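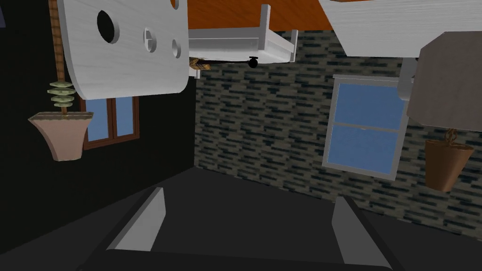

Attachment 1. Wrist view with the Vevex fingers fitted, floor at the top.

Ticket 2877
Subject: Wrist camera the wrong way up after changing grippers
Opened by: Loan Nông, Hirkdale
Handled by: Xuân Kiều
Opened: 6/9/22
Product: Phùng controller, simulation build
Status: Closed, one follow-up open

Loan Nông wrote:

Hello, and thank you in advance for reading all of this, I know I go on a bit.

We're comparing two grippers on the simulated two-armed robot before we decide which one to order for the bench: the Onico, which we've been running for a while and know fairly well, and the Vevex, which is the new one. Same arms, same bedroom, same Phùng controller. All I'm meant to be changing is what's on the end of the wrist.

With the Onico fitted the wrist camera was fine. I swapped the model over to the Vevex this morning, restarted, and the wrist view came up with the room on its head. It's very clear in the attachment: the potted plant is hanging upside down and the floor runs across the top where I'd expect the ceiling. The finger pads are still coming up from the bottom, though, and that's the bit that made me stop and write to you. My first thought was that somebody had ticked a flip box somewhere, but surely if the picture had simply been turned over, the fingers would have gone to the top along with everything else?

What I've tried so far:

Restarted the controller. Same.
Restarted the simulator as well, controller last. Same.
Reloaded the room from the saved copy, in case I'd disturbed something in it. Same.
Went back to the Onico for one short run. The wrist view was the right way up again, so I'm fairly sure I haven't broken the camera for good!

I have 133 trials planned for each gripper and I'd rather not start on the Vevex set until I trust the view. Could you tell me whether it's a setting, or whether I've fitted the thing wrongly?

With many thanks,
Loan

Xuân Kiều wrote:

Hello Loan,

Please don't worry about the length, it's so much easier to help when somebody has written down what they tried. And you're quite right about the fingers. The image flip in the camera settings is applied to the finished picture, so it would carry the fingers with it. If the fingers are at the bottom and the room is inverted, then the camera and the gripper are turned together, and we should be looking at the wrist instead.

I can think of three places where that might come from, and I'd go through them in this order as the first two take hardly any time:

1. The arm's resting pose. If the wrist has been told to rest half a turn round, everything attached to it goes along.
2. The mounting frame in the gripper file. Each gripper says which way is "up" where it meets the wrist. If the Vevex file has a different idea from the Onico file, you'd get just what you describe.
3. The per-arm override in the controller, which very few people use, but it does survive a restart and has caught me out before.

Could you also send me a view from the body camera with both arms showing? Any moment in the session will do. I'd like to see how the arms are sitting, and I find it much quicker to look than to read joint values.

Warm regards,
Xuân

Loan Nông wrote:

Hello Xuân, body view below. I left the session as it was and only changed the camera I was looking through.

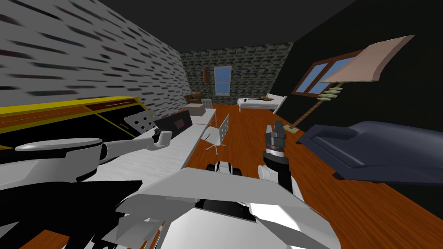

Attachment 2. Body camera, left gripper over the desk, right arm up.

I should say that the left arm is where I put it, by the laptop, as the first task is all at that desk. The right arm I haven't touched. It's pointing upwards, and I'd got so used to it standing there that I didn't think to mention it. Does that matter? The wrist view I sent you was from the right arm, so I rather suspect it does.

I've been through your three points too.

For the first, I opened the resting pose and compared it with the one in the Onico session. They're identical, down to the last figure. So nothing has been changed there, at least not by me.

For the second, I opened both gripper files side by side. I don't read these very comfortably, but there's a line for the mount in each, and the Vevex one has a half turn in it that the Onico one doesn't. I've pasted both lines into the ticket notes for you.

For the third, the override page is blank for both arms. I did have to hunt for it, it lives under Maintenance and I'd been looking under Arms for a good while.

Loan

Xuân Kiều wrote:

Loan, that's lovely work, and I think you've found it.

The half turn in the Vevex file is the culprit, or most of it. The file was drawn up for an arm whose last joint has its zero on the opposite side from yours. On that arm the half turn cancels out. On yours it gets added on, so gripper and camera both go round, and with a pair of matching fingers you'd hardly notice it from outside. It only shows in the camera.

As for the right arm pointing up, it's a fair question and I don't want to wave it away. A raised arm can give you odd horizons in a wrist camera depending on how the wrist is bent, so I'd like to rule it out properly before we call this finished. Would you do the following?

1. Take a copy of the Vevex file and put the original somewhere safe.
2. In the copy, set the mount rotation to zero. Leave the offset alone, it's a different line and the fingers will end up in the wrong place if it's changed.
3. Load the copy on the right arm only.
4. Look through the wrist camera with the arm raised, just as it is.
5. Lower the arm to the desk pose and look again.

If it's right in both poses, we're done. If it's right in one and wrong in the other, come back to me and we'll look at the wrist joint together.

Xuân

Loan Nông wrote:

Right, I've done all five, with one small detour. I loaded the copy and nothing changed at all, and I was on the point of writing you a rather sad message when I noticed the controller was still reading the old file. It keeps a saved version and won't look at the new one until you press Refresh Models. Could that go in the help page, please? I lost a good half hour to it.

After refreshing: arm raised, floor at the bottom, ceiling at the top. Arm lowered to the desk pose, same again, right way up. I then ran it for 770 steps with the wrist moving about and the view behaved itself the whole way.

I did the left arm afterwards, as I assumed it would have the same fault, and it needed the same change.

One more thing while I've got you. Do I need to throw away the trials I ran with the Vevex yesterday, before I'd looked at the wrist view? There are 38 of them. The body camera in those is fine.

Xuân Kiều wrote:

I'm so glad. And thank you for the note about Refresh Models, you're not the first, and I've put it forward for the help page with your wording more or less as it stands.

About those trials: if your comparison only uses the body camera and the finger positions, you could keep them. But if anything in it reads the wrist view, I'd run them again. Turning the saved pictures over afterwards won't rescue them, as you'd put the fingers at the top and the hand would still have been half a turn out when it closed on things. I'd also keep the two sets in separate folders, whatever you decide. I speak from experience there.

Before you start, do check that both grippers are opening to the same width in the settings. The Onico file and the Vevex file use different units for it, and a comparison where one hand is opening less than you think isn't very kind to that hand.

Loan Nông wrote:

We do use the wrist view, for the approach, so I'll run them again. It's only a morning. Opening width checked and you were right, the Vevex was opening to barely half. I've corrected it in the same copy and put a comment at the top of the file with the ticket number.

Happy for you to close this. You've been very patient with me.

Closing note (Xuân Kiều):

Cause: mount rotation in the Vevex gripper file assumes a different wrist zero. Gripper and wrist camera both turned by half a turn.
Fix: rotation set to zero in a local copy, offset unchanged, Refresh Models pressed, checked on both arms.
Also changed: opening width units in the same copy.
Follow-up: corrected file to go out with the November release. Until then, anyone else at Hirkdale fitting the Vevex should use Loan's copy.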